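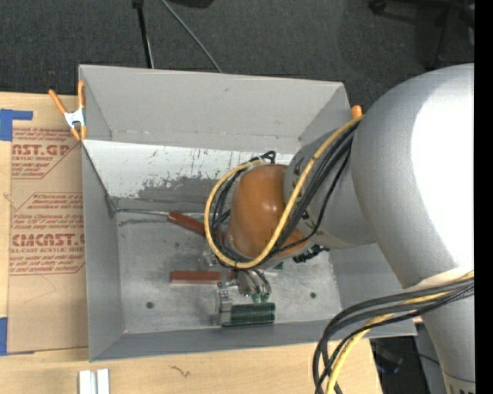

Grand bac gris à fond métallique, panneau incliné blanc à l'intérieur, bras de robot entrant par la droite.

Organisation des clubs sportifs amateurs
Séance 6 – Ouvrir une section dans un club omnisports

Rappel de la séance précédente

Nous avions laissé l'association au moment où elle découvre que ses statuts lui interdisent à peu près tout, y compris de changer de statuts. Ceux qui n'ont pas relu le modèle distribué en février le feront avant la séance 8. La lecture est brève et peu divertissante.

1. Section ou club autonome ?

Un petit groupe veut pratiquer un sport que personne ne propose dans la commune. Deux voies s'offrent à lui : fonder une association, ou demander asile à un club omnisports existant. La première voie flatte l'amour-propre. La seconde donne accès à un compte bancaire, à une assurance et à un local dont quelqu'un possède déjà la clé.

Dans le cas de la section, l'association mère reste la seule personne morale. C'est elle qui signe, qui emploie et qui répond des dettes. La section dispose d'un responsable, d'un budget propre si le règlement intérieur le prévoit, et d'un sentiment d'indépendance généralement supérieur à son indépendance réelle. Beaucoup de conflits viennent de là : un responsable de section commande des maillots en son nom, reçoit la facture au nom du club, et s'étonne qu'on lui pose des questions.

Attention au vocabulaire. « Section », « branche », « école de » et « pôle » ne renvoient pas à des régimes différents. On choisit « pôle » quand on espère une subvention.

2. Cas suivi : la section de rugby à toucher de Skanard

Skanard est un club omnisports qui vit de la gymnastique et du tennis de table. Des parents y proposent une section de rugby à toucher pour les enfants. Ils arrivent au premier rendez-vous avec 17 inscrits potentiels, un logo et aucun terrain. C'est l'ordre habituel.

Le club pose trois questions, toutes raisonnables. Qui encadre ? Qui paie la première année ? Que deviennent les créneaux du stade en hiver, quand le football se replie sur la pelouse synthétique et ne tient pas à la partager ?

La réponse à la première question était « nous ». Elle a le mérite de la franchise. Il restait à vérifier les qualifications de chacun, les obligations d'honorabilité des encadrants et la disponibilité de tous ces enthousiastes un soir de pluie, à 18 heures. Sur le dernier point, aucun document officiel ne permet de se prononcer.

3. Le budget de lancement

Skanard avance 1 000 euros à la section, remboursables sur les cotisations. La somme paraît confortable tant qu'on ne l'a pas répartie. Les postes à prévoir, dans l'ordre où on les oublie :

– l'affiliation à la fédération, due par le club même si la section compte six enfants ;
– les licences, encaissées d'un côté, reversées de l'autre, et qu'il ne faut jamais compter comme une recette ;
– les ballons, plots et chasubles ;
– la formation des encadrants ;
– les déplacements ;
– le goûter, dont le poids réel n'apparaît jamais dans un budget prévisionnel et toujours dans les comptes.

Une règle utile : bâtir le budget sur la moitié des inscrits annoncés. Les familles qui se déclarent « très intéressées » en juin ont parfois choisi le judo en septembre. Dans notre cas, cela revient à compter sur huit cotisations. Si le budget tient avec huit, on peut ouvrir. S'il ne tient qu'avec 17, on dépend d'un sondage fait à la sortie de l'école.

À propos du sponsoring : l'entreprise Tolden, approchée par un parent, propose de payer les chasubles contre la présence de son nom. L'offre est acceptable, sous réserve d'une convention écrite, signée par le représentant légal de l'association. Le responsable de section n'a pas ce pouvoir, sauf délégation expresse. Un courriel enthousiaste ponctué de trois points d'exclamation n'est pas une délégation, mais il peut suffire à créer un litige.

4. Les créneaux

L'attribution des terrains est la vraie matière politique du sport amateur. Les textes parlent d'équité entre usagers ; la pratique parle d'ancienneté. Le club qui occupe un créneau depuis longtemps le considère comme un bien de famille.

Quelques conseils pour la demande en mairie :

Demander tôt. Les plannings se préparent au printemps, parfois avant que l'on sache qui jouera.

Demander un créneau précis, avec une solution de repli. « N'importe quand » produit du 21 h 30, horaire peu adapté aux enfants de primaire.

Passer par le club omnisports. La collectivité préfère un interlocuteur unique, surtout quand elle souhaite lui dire non une seule fois.

Demander aussi l'accès aux vestiaires et au rangement du matériel, qui ne sont pas compris d'office. La section de Skanard a obtenu sa pelouse sans les toilettes. Le courrier rectificatif est reproduit en annexe B.

5. Inscriptions et suivi des adhérents

Le club utilise le logiciel Fusum pour les adhésions, la section un tableur partagé nommé « liste définitive 6 ». Il faut choisir. Deux fichiers tenus en parallèle divergent dès la première semaine, et l'enfant absent des deux est celui qui se foule la cheville.

On vérifiera pour chaque adhérent : la licence, le questionnaire de santé ou le certificat selon le cas, l'autorisation parentale, les personnes à prévenir. Ces données ne circulent pas dans le groupe de messagerie des parents. Ce groupe sert à demander à quelle heure est l'entraînement, information qui figure dans le titre du groupe.

6. Travail à rendre

Par binôme, rédiger une note de deux pages adressée au bureau d'un club omnisports, en vue d'ouvrir une section dans un sport de votre choix. La note comprendra un budget pour la première année, une proposition de créneaux et un projet d'article pour le règlement intérieur fixant les pouvoirs du responsable de section.

Les budgets dont le total des recettes égale le total des dépenses au centime près seront lus avec une attention particulière. Le quidditch a déjà été choisi par deux binômes, il n'est plus disponible.

Pour la séance 8 : lire l'annexe B et apporter les statuts d'une association dont vous êtes membre.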